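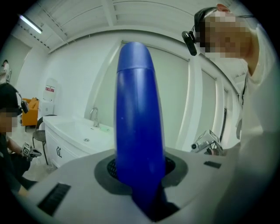 New rules for handheld gripper recording agreed in Prurnstead

June 11, 2022

We use cookies to remember your settings and to count visits. By staying on this site you agree to this. Manage cookies

A group of small firms and training workshops in Prurnstead has agreed a common code of good practice for people who record hand tasks with handheld grippers. The recordings are used to teach robot arms how to pick up, turn and put down household things. Until now every workshop had its own habits, and buyers of the recordings complained that the quality was very different from one place to another.

The code has 2 parts. The first is about the people who do the work and those who stand near them. The second is about the tools, the marker tags and the files. It was written mostly by Glenys Gittins of Hokon, who began collecting notes from workshops in March, together with Zakhar Fedoruk, who trains new operators at Stilex.

"We had good rules for robots behind a fence, but for a person with a gripper in the hand we had almost nothing," said Ms Gittins. "It is a light tool and it looks harmless. But a person does the same movement many hundreds of times in a week, and a wrist gets tired."

Under the code, an operator may record no more than 100 takes before a longer break, and must change the gripping hand if the task allows it. Head cameras must be fitted by the wearer, not by a colleague, and the strap must be checked again after each break. Cords and lanyards must be short enough that they do not hang over the object. Two operators who work at the same table should agree aloud who moves first.

The part about privacy was the one most discussed. Faces of operators and visitors have to be covered in the pictures before a file leaves the workshop, also when the person has given written permission. A person who refuses to be recorded must be offered other work on the same day and with the same pay.

For the tools, the code asks that marker tags are clean, flat and not bent at the corners. A tag with a scratch through the black part has to be replaced before the next take. The camera lens on the gripper must be wiped in the morning and after lunch. Each file needs a short note with the task name, the tool number and any mistake that the operator noticed. Takes with a mistake are kept and marked - they may not be silently deleted.

Mr Fedoruk tested the draft on his own archive at Stilex. Of 2519 takes, he found 846 without any note at all. "I was a little ashamed," he said. "They can be used, I think, but somebody must now sit and watch them one after another."

Not everybody is satisfied. Zlata Boiko, who runs the recording room at Farah, supports the rules about breaks but finds the paperwork too heavy for a workshop with few people. "If I write a note for each take, I am a clerk and not an operator," she said. She would prefer one note for each session, with the bad takes listed inside. The authors have promised to look at this question again after the first months of use.

The code is voluntary and there is no fine for those who do not follow it. Workshops that sign it will visit each other once a year and write a short report, which buyers can ask to see. A printed copy is free from the Hokon office.

Comments (3)

Ayman Karaki
Good that the breaks are written down at last. I did this job for one winter and my thumb hurt until spring. Is there anything in it about the weight of the gripper?

Solomiia Melnychuk
@Ayman I have read the draft, there is only one sentence, that the tool should be "as light as the task permits". I also wanted a number there.

benchtop_pete
I am with Zlata on the notes. One sheet per session is plenty. And who pays for the new tags?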